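Vundimari door-closing set, release notes and data card

Maintained by Pushpa Agarwal and Vikas Dixit. Questions about the labels go to Yen-ting Kao.

What is in it

662 demonstrations of a two-finger gripper working on the doors of household appliances, mostly front-loading washing machines, plus the evaluation logs for the policy we trained on them. Each demonstration has wrist camera video, joint positions, gripper opening, and a text instruction. The evaluation logs have the same fields and a pass or fail mark. There is no force data. We wanted it, the sensor drifted, and we dropped the channel instead of shipping numbers we didn't trust.

Why this card is longer than the last one

The first version of this card said the Drenen method "learns contact-rich door manipulation from wrist video alone." Rajkumari Pandey asked us to back that sentence up and we couldn't, so it is gone. What we can say is smaller. A policy trained on this set pushes and pulls washer doors fairly well when the door starts somewhere near where it started in training. How much of that comes from the video is an open question, and the rest of this card is mostly about why.

How it was collected

Operators drove the arm by hand control and were told to complete the instruction in whatever way felt natural. That was a mistake, or at least a choice with a price. Some people pinch the rim of the door. Some put both fingertips against the inside and push. A few hook one finger behind the edge and drag. All three are in the data under the same instruction text, and there is no strategy label.

Laundry was left in the drum for many of the recordings, and the items were changed between sessions without a fixed plan. Treat it as visual clutter. We did not record which items were present, and nobody should use this set to study laundry handling. 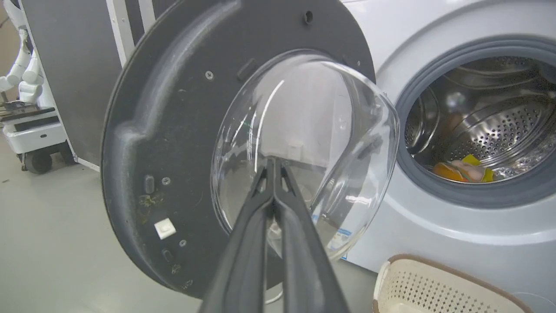 Clear door glass gave us more trouble than anything else on the machines. Reflections slide across it as the wrist moves, and whatever is behind the door shows through as a blur. The depth estimates we computed afterward are close to useless in that area, so we masked them. If you recompute depth with a newer model and it looks clean over the glass, please check it against the joint positions before you believe it. Ours looked clean too, the first time.

The result, and what is wrong with it

We ran 200 evaluation trials with the trained policy. It passed 167. That is the number people quote, and we wish they would quote the next one with it.

Shalini Jaiswal suggested a blind baseline: same network, same training, with the camera input replaced by a flat gray field. It passed 116 of the same 200 starts. So a policy that sees nothing gets most of the way to the headline figure on joint positions and habit. The door swings on a hinge, the arm starts in much the same place, and a wide sweeping push will often do the job.

The gap between the two is real as far as we can tell, but we would not hang a theory on it. One lab, one arm, one round of training per condition. We did not repeat training with different seeds. Anyone who tells you this set shows that vision "solves" door contact has read the abstract and stopped.

Known problems

Pass marks were given by the person running the trial, who knew which policy was running. The video is included so you can re-mark it yourself, and we would welcome that.

"Closed" means the door looks flush in the video. It does not mean latched. On some machines these are very different things, and without force data you can't always tell them apart.

Contact start times were marked by hand from wrist video. The fingertips hide the point of contact in many views, so expect the marks to be off by several video steps in either direction. Yen-ting has a list of the worst ones.

The instruction text is thin. Most of it is some version of "close the washer door" or "open the washer door." Language results on this set mean very little.

Splits

The train and test splits are by session, with no session in both. The machines do overlap. A split by machine is in the folder called goel_split, named after the Goel loader that reads it, and scores on it are lower. Use that one if you want to claim anything about new appliances. We should have made it the default and will in the next release.

Tools

The Fliltero script drops recordings with missing video or a frozen joint stream. Run it before training. It does not check the labels, whatever the old wiki page says — that page was written before the label check was taken out.

Changes in the October release

Depth masked over door glass. Blind baseline logs added. Force channel removed from the file layout, so older readers will fail on load until you update them. The sentence about contact-rich manipulation deleted.

Still to do: retrain with more seeds, have someone outside the group mark the trials, and write down which strategy each operator used where the video makes it clear.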